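Migration, Citizenship and the State
Week 9 handout, 23 March 2022
Halima Nwachukwu

Hello again, everyone, and thank you for bearing with the change of room. This week we carry on with registers of citizens, and in particular with the awkward business of who has to prove what, and to whom.

You'll remember our made-up province of Jurkulard from January, with its border district of Kahsay. Suppose the government there asks every household to show that a parent or grandparent was living in the district before a fixed year. It sounds simple enough, until you think about floods, lost papers, and names spelt three ways by three different clerks!
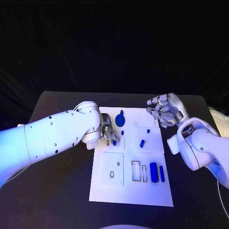
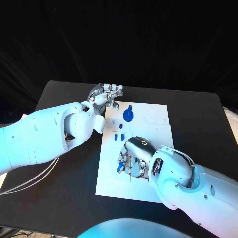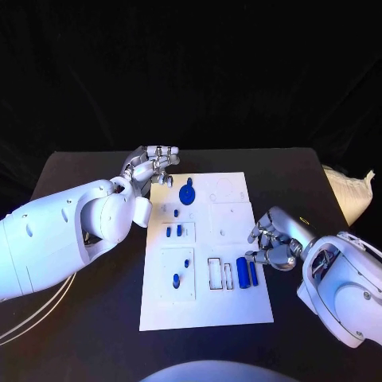

In our Kahsay exercise, 2,121 people are left off the first list, and 61 of them manage to lodge an appeal within the 60 days allowed. Do please have a think about the rest before the seminar (who are they likely to be, and what might have stopped them?).

Reading: Rakiya Okeke's chapter on burden of proof, which is on the course page. It's a bit dense in the middle, so take it slowly, with a cup of tea if you can. Bring one page of notes.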